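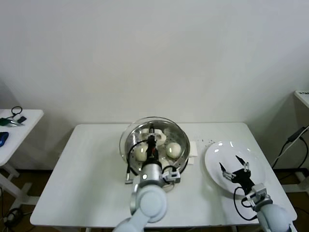
Why I'm not doing the Lei 10K again

4 min read

I have a drawer full of running shirts I never wear. Most of them are polyester, most of them are a colour I would not pick for a bathroom towel, and every one of them came in a bag with a sachet of something and a leaflet for a gym. Last November I added another, from the Lei 10K in Etville, and I have been grumbling about it to anyone who'll listen, so I may as well grumble here.

The Lei 10K used to be called the Etville 10K. Then Willetti, who sell insoles and those stretchy bands for your knees, put their name on the banner for a couple of years, and now Lei has it, and each time the name changes the entry fee goes up and the bag gets a bit bigger. I don't mind a sponsor. Somebody has to pay for the road closures. What I mind is being told that the sponsor is doing me a favour.

Take the lucky draw. This year it was all over the posters: 200 prizes! You got a ticket stapled to your bib and were asked to stay behind after the race for the draw, which was due at half past nine and started at twenty to eleven. There were 2,000 of us entered, so on paper I had a one in ten chance, and I stood in a wet vest on a football pitch for well over an hour on the strength of it. The big prize was a treadmill. The next few were watches. After that, as far as I could tell, nearly everything was a voucher for money off at Lei, with a minimum spend. That isn't a prize to me, it's an advert with a number on it. I did not win one, and I'd like to think I'd be saying this if I had.

Then there's the early bird rate. It was "extended due to demand" and then extended again. If a price is still on offer a week before the race, it is the price. The people who paid the so-called full rate in between must have been thrilled.

And the pace groups. The website promised pacers at every minute mark, and what we got was a few lads in yellow hats who went off far too fast. I tucked in behind the 55-minute one and my watch had us at 52-minute pace by the second kilometre. I let him go. I passed him near the boatyard, walking, with his hat in his hand. I felt for him, but I'd also been planning my morning around that hat.

The course itself is fine, and I want to be fair about it. You run out along the river, go round the back of the old bus station and come home on the same path. It's flat. There's one nasty corner with a kerb at the 6 km board, which they marshal well. My watch made it a little long, though everybody's watch makes everything a little long and I've stopped believing mine. The toilets were good! I can't remember writing that about a race before.

Water was another matter. Two stations were on the map and I only found one of them. When I asked at the finish I was told the second had been "merged" with the first. I have turned that over in my mind quite a lot and I still don't know what it means for a person at 8 km with a dry mouth.

My sister-in-law thinks I'm being mean. She ran it too, she had a lovely time, she likes the medal (it spins in the middle) and she says people go for the day out, so who cares about the vouchers. She may be right. Plenty of people were having their photo taken with the big inflatable shoe and looked very pleased to be there. I just can't shake the feeling that we were paying to be a crowd for someone's marketing photos.

For comparison, the Prukach winter run costs less than half as much. You get no bag, no shirt and no draw. The numbers are the reusable cloth kind and you hand yours back at the end. The results go up on a sheet of paper taped to the inside of a van window, and then online whenever somebody gets round to it - last time that took eight days and my name was spelt wrong. It's muddy and the parking is dreadful. There's a stile in the middle of it where you queue, in a race, like people waiting for a bus.

I've put my name down for it again anyway. I've also had three emails from Lei since I started writing this, one of them offering me a "loyalty early bird" for next November at a price four pounds higher than I paid this time. If anyone wants a medium shirt in a sort of fizzy orange, never worn, let me know in the comments and I'll post it to you.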